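Comparing Two Grippers for Bin Picking: My Project Report

Robotics Lab elective, February

I signed up for this project thinking I'd spend the whole term writing clever code. I spent most of it picking up blocks, putting them back, and arguing with a spreadsheet (the spreadsheet mostly won). But I got real numbers out of it and I learned a lot about why bin picking has such a bad reputation, so I'm pretty happy with how it went!

The question was simple enough. Our lab has two parallel grippers that fit the arm, and people tend to grab whichever one is already bolted on. One is the Prendanell, which has long slim fingers and a short stroke. The other is the Treveck, with wider fingers, a longer stroke, and a lot more grip force. I wanted to know which one does better when the parts are lying in a metal bin at whatever angle they landed, with walls in the way.

My plan was to use the same arm, the same bin, the same blocks and the same planning software for both, and change only the gripper. The planner is called Domstead and it was written by students a couple of years ahead of me. It takes a depth image, finds block-shaped things, and suggests grasps ranked by a score. I didn't touch the scoring at all, even when I really, really wanted to.

Each round went like this: dump the blocks in, let Domstead pick a grasp, try it, write down what happened, repeat until the bin was empty or the planner gave up. I did 20 rounds with each gripper. If the same block failed 4 times in a row I took it out by hand and marked it as a give-up. The logging script saved a line for every planner suggestion, including the ones that got thrown out before the arm moved, and by the end I had 3092 lines to sort through. Most of those are rejected grasps, so it sounds more impressive than it is.

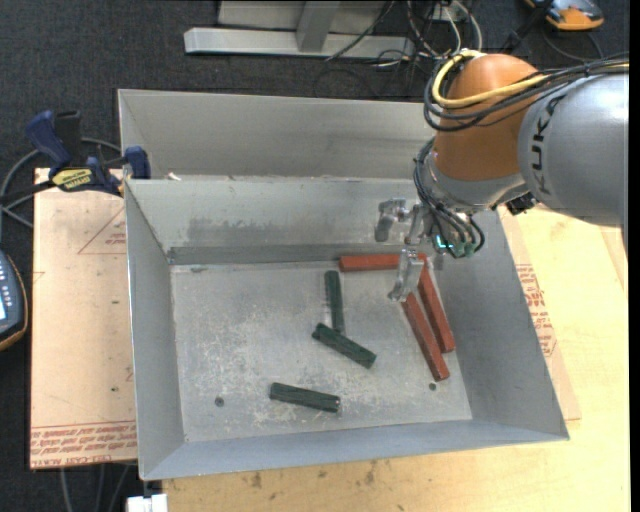

Finger clearance turned out to be the thing that mattered most, way more than grip force, and I did not see that coming. When a block is out in the open, either gripper can get a finger down each side and there's nothing to talk about. The trouble starts near the walls. Our bin has sloping sides that taper down to the floor, so a block lying along the foot of a wall has almost no space behind it, and whichever finger goes on that side has to squeeze in between the block and the metal. A red block flat along the back edge, with another one running down the foot of the right wall, is about as annoying a layout as you can get. The red ones are longer than the green ones too, which gives you more places to grab but also more block to bump into something on the way out. The Prendanell could often slide its slim finger into the gap. The Treveck usually touched the wall first and the arm stopped itself.

Of all the wall attempts I logged with the Treveck, 59 ended in a contact stop. I went back and read every one of those lines (a long evening, lots of pretzels) and nearly all of them had the same cause, the wall-side finger landing on the slope before it reached grasp height. The Prendanell had contact stops too, just far fewer, and they were more spread out. A few were it poking the top of a block that Domstead had placed slightly wrong.

Before you decide the Treveck is useless, it had its good days! Once it had hold of a block, it kept hold. The Prendanell dropped things. Its favorite trick was grabbing a long block near one end, lifting, and letting the heavy end swing down until the whole thing twisted out of the fingers. I tried adding thin rubber pads for a couple of practice rounds and that helped, but I'd already started collecting data without them, so the pads didn't make it into the results. If you're doing something similar, sort out your pads first and then start counting. I wish I had.

The other thing I wasted time on was shiny metal. The depth camera did fine on the blocks and pretty badly on the bin itself, and every so often Domstead would see a lump on the floor and happily suggest we pick it up. I ended up drawing a mask by hand so that anything lower than a set height got ignored. It's crude. It also meant that if anybody nudged the bin, the mask was off and I had to redo it, so I got very strict about checking the clamp before every round.

Swapping grippers took longer than I'd planned for as well. Every swap meant rerouting the cable, resetting the tool center point and running the calibration again, and the first time through I forgot the tool center point completely. The arm came in too low, the contact stop kicked in, and I threw out that whole round and started over. After that I did all of one gripper first and then all of the other. I know alternating would have been fairer, and it's a weak spot in the comparison.

My recommendation for our lab is to leave the Prendanell on for bin work, with pads, and use the Treveck for anything sitting on an open table. I also wrote a small change for Domstead that lowers the score of any grasp where a finger ends up close to a wall, using the finger width of whatever gripper is mounted. The Evangelista project group next door wants to try it on their own parts, and I've put the script and the full log in the shared folder for them along with my notes on the mask.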